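Contrôle du poste de table, local de Trinden, 29 septembre 2024. Relevé : Aksel Briem. La grille vient de Pettigrew, je l'ai remplie sans trop y croire.

- [x] **Plateau dégagé.** Coché, si on veut. Un carton plat et des plantes en pot restent dessus. « Dégagé » n'est défini dans aucune des 9 lignes.
- [x] **Passe-câble.** Vers le bord du fond, ouverture libre. Je doute qu'il serve.
- [ ] **Câbles.** Ils pendent le long de la table. À attacher, ce qui figurait déjà au relevé de janvier.
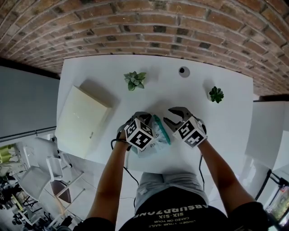

- [ ] **Sachets à fermeture zip.** La fiche demande de les « vérifier ». Vérifier quoi ? La fermeture, le texte imprimé, la contenance ? Non coché tant que Xiomara Gallagher n'a pas précisé.
- [ ] **Passage côté chaise.** La fiche exige 926 mm. Chiffre bizarrement exact, d'où sort-il ? Pas mesuré.
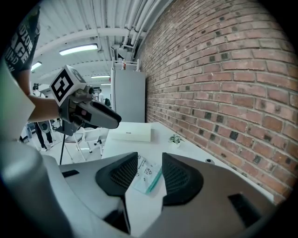
- [x] **Plantes.** À garder loin des sachets. L'arrosage au-dessus d'un plateau percé me paraît une mauvaise idée, mais la ligne 7 l'autorise.
- [ ] **Mur de briques.** « Joints sains sur toute la hauteur. » Je ne signe pas ça à l'œil nu.
- [ ] **Charge du plateau.** 200 kg selon la fiche. Aucune plaque trouvée, donc non coché.
- [ ] **Étiquette du carton.** À relire au prochain passage.

Copie à X. Gallagher, réponse attendue avant signature.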